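junex-snack-notes

README, last touched in September

Hi! I keep a big plain text file of snack notes, and Junex is the little set of files it grew into. Each row is one thing I ate, where I bought it, what the packet said the flavor was, and what I thought it tasted like. It started as a way to stop buying the same bad crackers twice (I have a terrible memory for packaging) and then it got out of hand.

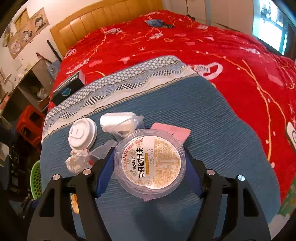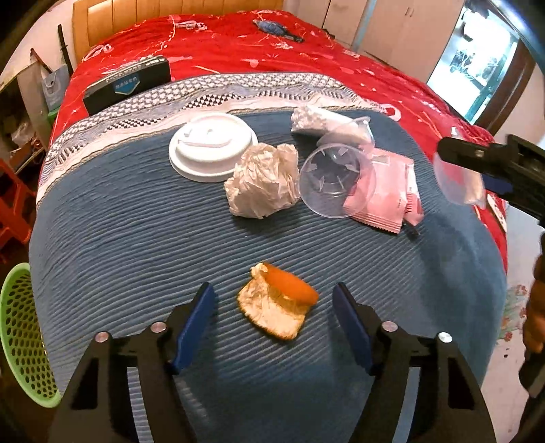
What do I need to open the files?
Any spreadsheet program or text editor will do. They're all comma separated, saved as UTF-8, and the biggest one is small enough to email.

What's in the folder

snacks.csv is the main table, 1,350 rows at the moment. shops.csv has the places I buy from, mostly in Nerkbridge plus a couple out toward Gellunwood. flavors.csv is my own word list, and it's the part I'm proudest of, so please be nice about it! There's also a file called leftovers.txt, full of half-written notes I haven't sorted yet. Almost 800 lines of it. I know.

The columns

name: whatever the front of the packet says, in the original script if I can type it.
name_en: my English version. I use a dictionary and some guessing, so treat it as a nickname.
claimed: the flavor on the label.
tasted: the flavor in my mouth. These two disagree a lot, especially for anything that says melon.
texture: one word from a list of 13. I used to let myself write anything in this column and ended up with "squeaky but kind," which is no help when you want to sort.
again: y, n, or m for maybe. Blank means I forgot to fill it in.
shop_id: matches shops.csv.

Things that are wrong with it

It's one person's mouth. I love sour things and I can't stand licorice, so every licorice row is grumpy and you should probably ignore my scores there. Anything with peanuts is missing too (allergy).

Prices are patchy. I lost a whole pile of receipts when I moved, and I'd sooner leave a cell empty than make up a number. If you're hoping to track what candy costs over time, this will only make you sad.

The early rows lump jelly, gummies and pudding together as "wobbly." I've fixed most of them, but search for it before you count anything.

One more: "Papadopoulos" in the shop column is 2 different stores with the same sign. The bakery one is shop_id P1 and the corner grocery is P2. A few old rows just say P, and I can't tell which is which anymore, sorry.

Using it

Go ahead and copy it, chop it up, make charts, whatever you like. A mention of where you got it would be lovely. If you add your own rows, please keep them in a separate file so our taste buds don't get mixed up, and stick to the texture list if you can bear it.

Still to do

Sort out leftovers.txt. Split "citrus" into proper kinds, with orange and tangerine kept apart. Decide if popcorn goes under grains or gets its own group (I change my mind on this every time I eat popcorn). Check the shop hours, which I copied off doors and haven't looked at since.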